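Care and Display of Hats and Small Accessories
Handout 4: Soft hats with a brim

Course tutor: Loukia Liapis. Practical sessions: Shewit Moges.

Bring this handout to the April practical, together with your own soft hat and a notebook. Handout 3 dealt with stiffened hats (boaters, bowlers, top hats), and most of what it says about blocks and steam does not apply this week.

1. What counts as a soft hat

For this course a soft hat is any hat that does not keep its full shape when you put it down. Bucket hats, unstiffened sun hats, berets and knitted caps all belong here. We will work with the bucket hat, as it has the three parts you need to be able to name: the tip (the flat or rounded top), the side band, and the brim. Catalogues usually take tip and side band together and call them the crown. On the record sheet please keep them separate.

Many bucket hats also have eyelets in the side band. Note them on the sheet, with the side they are on, and look at the fabric next to the metal for pulled threads.

2. Looking the hat over

Put the hat on a flat, pale surface, crown up. Dark hats are difficult to judge on a dark bench, and lint and loose fibres are easily missed. Go round the brim once with your eyes before touching anything. A brim that droops at the front only has often been stored against the side of a box. A brim that droops evenly may simply be wide and soft, and is not a fault.

Then check the inside: sweatband, lining if there is one, and the maker's label. Copy the label exactly, including spelling mistakes. Embroidered or sewn-on badges are written up separately under "applied decoration", with their position in relation to the centre front.
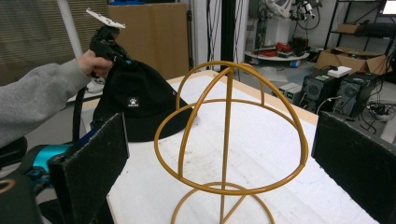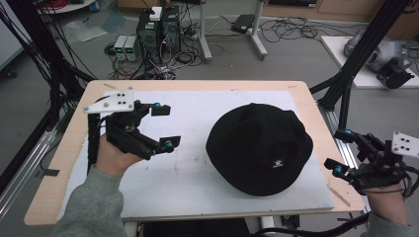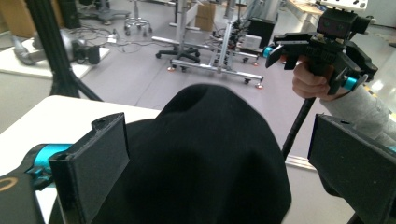 Black bucket hat, with the wire stand in the first picture; bunched black fabric in the third

3. Wire stands

A wire stand suits soft hats for short displays. The usual pattern has a dome of two crossed loops, a wide ring below the dome, and a smaller ring as the base. The dome carries the tip and the hat should hang from there with no pull on the side band. If the hat has to be stretched to go over the widest ring, the stand is too big.

Check the following before use:

The rods are smooth at every joint. Run a cotton glove over them, and if it catches, put the stand aside.
The coating is sound. Flaking paint marks pale linings.
The base sits level on the table.

To put a hat on, lift it by the crown, hold it over the stand with the badge or centre front towards you, and lower it straight down. Let go, then turn the whole stand if the front is not where you want it. Turning the hat on the wires rubs the lining. To take it off, lift straight up until the brim is clear of the ring.

Knitted and felted hats stretch under their own weight. For anything heavier than 131 g we pad the dome with a tissue cap first. The two practice hats in the Fletitz box weigh 173 g and 178 g, so both need padding. Abenezer Lemma's sheet on making tissue caps is in the blue folder.

4. Storage

Soft hats go back into boxes crown up, on a ring of rolled tissue which supports the side band and keeps the brim off the floor of the box. Fill the crown lightly. An overfilled crown will take on a new shape within a few weeks. One hat to a box. Nesting bucket hats saves space in a shop but leaves a line on the lower one.

5. Task for the next session

Complete one record sheet for your own hat and one for a hat from the Mensah collection, which has 27 soft hats to choose from. Book your hat with Tsion Yimer beforehand. Sheets should be in pencil and no longer than two sides.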